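Subject: Re: [pinen-dev] planner rejects grasp approach near second arm

On Monday, Kopecký wrote:
> With 12 seeds the two-arm handover scene fails in 4 of them. The
> planner reports a wrist/finger collision at the start state, before
> any motion. Is the padding too large, or is the mesh wrong?

Neither, I think. I reran it in the Firndale sim build with the board, pencil and screwdriver left at their default poses. The start state puts the open fingers of arm two close to the wrist of arm one:

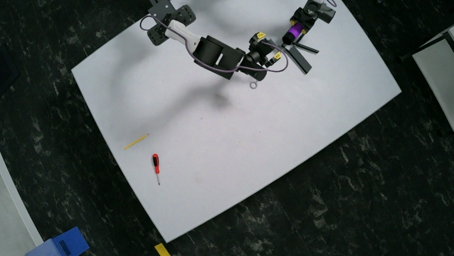 Nenura sees the same rejection with padding set to zero, so padding alone does not explain it. Their log has 2,818 contact pairs checked against 3,591 in ours.

That difference is the allowed-collision matrix. The ring under the wrist is a separate link – our config never exempts it from its parent, and the checker reports it under the parent's name. The purple cable is visual only and can be ignored.

Render from the overhead camera, same tools on the board, fingers splayed: 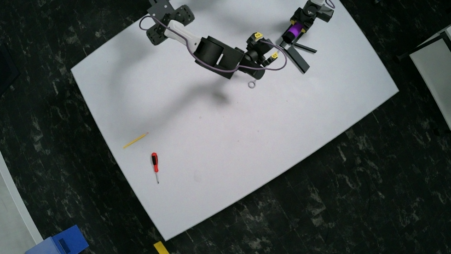
1 min read

Proposed patch: add the ring/wrist pair to the matrix, regenerate, and keep padding as it is. Please do not disable checks between the arms to get a green run.

I will push to the pinen branch once the failing seeds have been rerun.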